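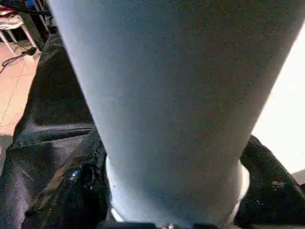 Left gripper keeps letting go in the middle of a hold. It closes normally, reports the right force, then the Raptis controller throws fault 117 and the fingers open. I haven't told them to open and there is nothing in the program at that point that would. If the part is flat on the table it doesn't matter much, but with something like the grey-blue tapered piece, held by its narrow end with the wide end up, it tips the moment the grip goes. It has dropped 4 parts since I started writing them down. The manual for the Flamard gripper lists 117 as "supply or link interrupted" and says to cycle power, which clears it until the next time. Has anyone had this?
Posted by greyflange, 14:10

Check your finger covers first. Shiny black covering with big creases on both fingers, so the part is sitting on folds and not on the pads. The folds shift, the part creeps, and you lose it. I stopped using covers for anything round.
Posted by Mottram_cell2

Creep wouldn't give him a 117 though. The fingers opened. Those are different faults.
Posted by ohmslaw_ish

They did open, yes. I stood and watched the last two. Covers have been on for months and I only started getting this in October, after the arm was remounted. Second photo is from the wrist camera, same setup.

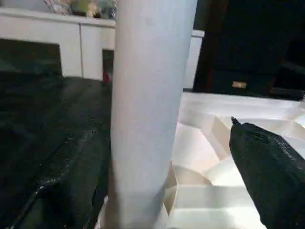
Finger tip lower right, pole in the middle.

The pole is the other thing on my mind. I have to take the wrist round it to get to the parts, and more than once the fault has come up on that move. Could be coincidence.
Posted by greyflange, 14:52

Then it's the cable. Link drops for a moment when the wrist rotates, gripper restarts, and on restart it homes. Homing on those means opening fully. Mine did the same on a Bornov arm and it was a connector not pushed home. Took me a week to find.
Posted by ohmslaw_ish

It can be set to stay closed on restart, it's in the startup options. Default is home. I think that's a poor default for anything that carries parts over people's feet, but there you go.
Posted by pallet_nine

I'd disagree with changing it. If it stays shut after a fault and someone has a finger in there, you've got a trapped finger and a gripper that isn't talking to you. Opening is what we want on our line and the risk assessment says so.
Posted by Mottram_cell2

Depends on the job. Ours lifts glass. Opening is the dangerous one.
Posted by pallet_nine

Can we do the cable before we do the philosophy. greyflange, how is it routed? Post one from further back if you have it.
Posted by ohmslaw_ish

Head camera, both arms in. The cable on each side goes in an arc over the arm and into the gripper. 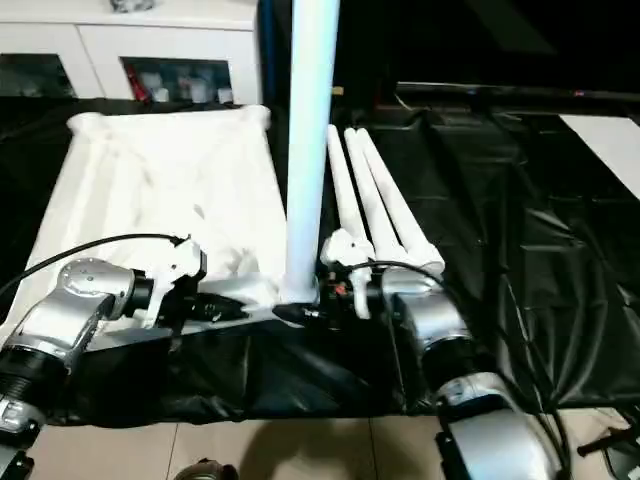 I left plenty of slack when I remounted, because the old routing was tight and I didn't want it pulling. What I didn't do is clip it anywhere near the wrist, so the only thing holding the last stretch is the connector. I'll run the wrist through its range with the fingers empty and log the link.
Posted by greyflange, 15:31

That'd do it. Tie it down a hand's width back from the plug and leave the slack behind the tie. And keep your hands out while you're testing, if it restarts it will move.
Posted by ohmslaw_ish

Ran it. 16 full rotations, link dropped on 2 of them, both at the same end of the travel. Fault 117 each time and the fingers went to fully open. Pushed the connector in by hand and felt it click, so it can't have been seated. Clipped the cable as suggested and ran the same 16 again with no drops. I'm not calling it fixed until it has done a few days with parts in.

Startup option is still on home for now. I've put the mat under that end of the table and nobody reaches in with the program running. Will ask Zumia support whether the setting survives a firmware update before I touch it.
Posted by greyflange, 17:05

It didn't on mine. Check it after every update.
Posted by pallet_nine

Still think you should take the covers off.
Posted by Mottram_cell2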